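How to Wash Cotton Sheets So the Print Doesn't Fade

Printed cotton sheets lose color faster than plain ones, mostly from hot water and too much detergent. The steps below work for ordinary cotton and cotton blends in a home washer.

What you need

Liquid detergent made for colors
White vinegar
A mesh bag for the pillowcases

Step 1. Check the care tag. If it says cold only, stick to cold. Otherwise warm is fine for a set you have washed a few times before.

Step 2. Turn the pillowcases inside out and put them in the bag. Shake out the flat sheet and close any snaps on the duvet cover, or the rest of the load will end up inside it.

Step 3. Treat stains before the wash. Dab on a little detergent, leave it for 13 minutes, and rinse from the back of the cloth.

Step 4. Load the drum loosely. One queen set is a full load in most washers. Leave towels out, as they rub the surface of the cotton and cause pilling.
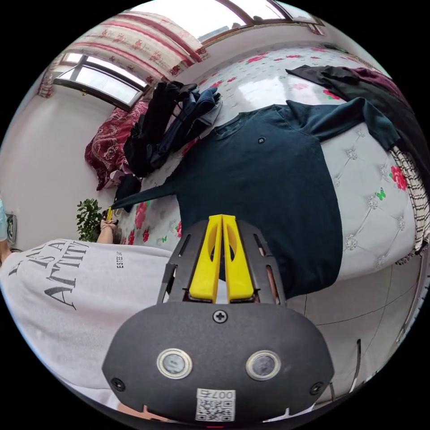 A white sheet with a rose print on the bed.

Step 5. Use about half the detergent the cap suggests. Pour half a cup of vinegar into the softener slot and skip the softener. Never use vinegar in the same wash as bleach.

Step 6. Run the gentle cycle with a medium spin. A fast spin sets creases that are hard to iron out later.

Step 7. Dry on low and stop the dryer halfway to untangle the sheets. On a line, hang them in the shade with the printed side facing in. Take them down while the hems are still slightly damp and smooth the hems by hand.

How often

Every week or two is enough for most beds. I rotate two sets and wash each one every 14 days. Store the spare set in a closet away from direct sun, and refold it now and then so the same fold line doesn't fade.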